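The robotics club had until the end of the hour, and Vy Cao still wanted 200 grams.

"It could be less," Kha Phí said. "The rules say up to 200. They don't say it has to be 200."

"Then everybody else will do less and we'll do 200."

Kha wrote that down in the log, which was a green notebook with Drusance printed on the cover. Drusance had closed before either of them was born. The school had bought a box of the notebooks at the sale and was still using them up.

The task that year was called Pour. Teams had to program the arm to pick up a bottle, tip it over a cup, stop at the right weight, and put the bottle back. Bình Sầm had written the part that picked up the bottle. Vy had written the part that tipped it. The part that stopped was supposed to be Duyên Nông's, but Duyên had moved to Clomia in December and left them five pages of notes in pencil.

Ms. Giáp sat by the door grading. Her first name was Kiều and the seniors used it when she was out of the room.

"Run it again," Vy said.

Bình pressed the key.
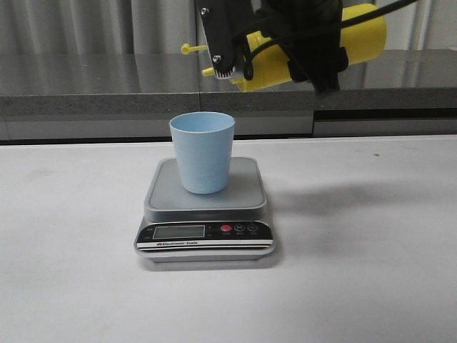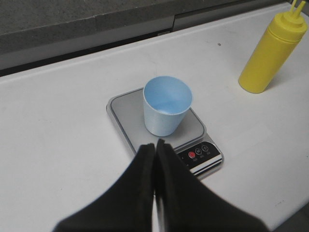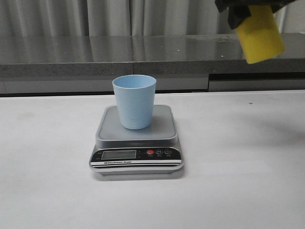 Pour practice, with the blue cup on the scale and the yellow bottle.

Kha watched the cup. He had learned not to watch the arm, because the arm made him nervous and there was nothing he could do about it anyway.

When the run was over he wrote 933 at the top of a new line. That was the run number. They had started at one, and Duyên had done most of the first hundred by herself, staying until the late bus.

"Well?" Ms. Giáp said, without looking up.

"Short," said Vy. "It stopped early."

"It did what the notes say," Bình said. He had page four in his hand. "She has it slow down before the end. She underlined it."

"Why would she want it slow?"

"I don't know. Ask her."

Vy took out her phone and looked at it for a while. She and Duyên hadn't talked much after the move. The last message was from Duyên, a picture of the new school's gym with the word Arenov painted on the floor, and Vy had never answered it.

She typed, Why do you slow down on page 4. Then she deleted it and typed, Hi. How is it there. We're on run 933.

She sent that one.

Kha turned the notebook sideways and ruled a line under the last entry. Bình set up the next run. By the time he was ready the phone had buzzed twice on the windowsill, and Vy went over to get it.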